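4. Setting up your treaty alerts

Right, you've got your login and you've picked a password you'll remember, so now for the bit I enjoy! I built the Clistport tracker to follow trade and border agreements between governments, and it does that well, but only once you've told it what you care about. Leave it on the default settings and you'll get every fisheries protocol going (I did, for a whole February).

1. Open My Desk and choose New Watch.

2. Type the two parties. I'll use the Prudska transit accord as my sample, so I put in both signatories and left the subject box blank.

3. Pick your stages. There are signing, ratification, entry into force and withdrawal. I tick ratification first, as that's where most agreements get stuck in somebody's parliament.

4. Set the look-back to 60 days. You can go longer, but the first email will be a monster.

5. Press Save, then Test. A message headed "Watch active" should land in your inbox.

Note: spellings matter. Foreign ministries don't agree with each other on place names, so add the variants under Also Known As. For the Skostosel crossing talks I had to put in three versions before anything came through.

Caution: don't tick Full Text unless you really want it. The Tessier annexes alone run to almost 3,000 pages, and your mailbox will not thank you.

4.1 Reading an alert

Each alert gives you the stage, the source and a link to the official notice. A grey dot means only one side has published so far. I never quote from a grey-dot notice, and I'd wait for the second government before you do either – joint statements do get reworded between capitals.

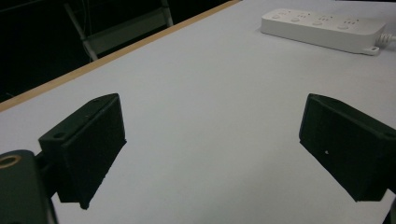
Fig. 2. Two black fingers over a white tabletop.

4.2 Pausing and deleting

1. Go back to My Desk and find the watch.

2. Choose Pause if talks have gone quiet. Your history stays put.

3. Choose Delete only when you're sure. It clears the saved notices as well, up to the 2,000 each account can hold, and I can't get them back for you.

Paused watches start up again from the Resume button, and you'll get one round-up email covering the gap. Sharing a watch with a colleague is in section 5.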